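The Fullcombe Bus

So I missed the last bus out of Fullcombe, and that's how I ended up sharing a bench with Delphine Hutchins, who I hadn't spoken to in 12 years. She had a suitcase, a bag of plums and the same terrible haircut (she'd say the same about mine).

"You still owe me 70 dollars," she said.

I did, too! I'd borrowed it one August for a used accordion, and I never learned more than 3 songs on it. I told her I'd sold the thing in Prirby and she laughed so hard a plum rolled off into the road.

We ate the rest. It got dark, and a dog came by and sat with us for a while.
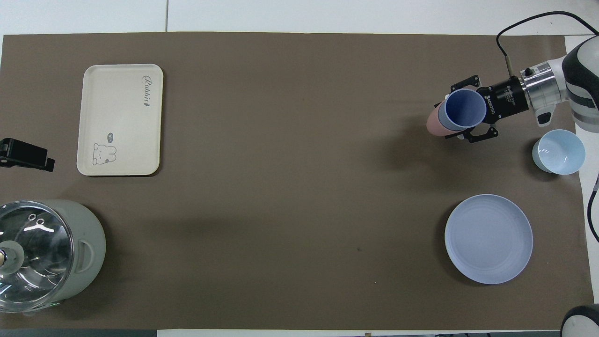
Around the time the streetlights came on she asked if I still knew any of the songs. I hummed her the slow one, badly, and she came in on the second verse, and I forgot all about calling my brother for a ride.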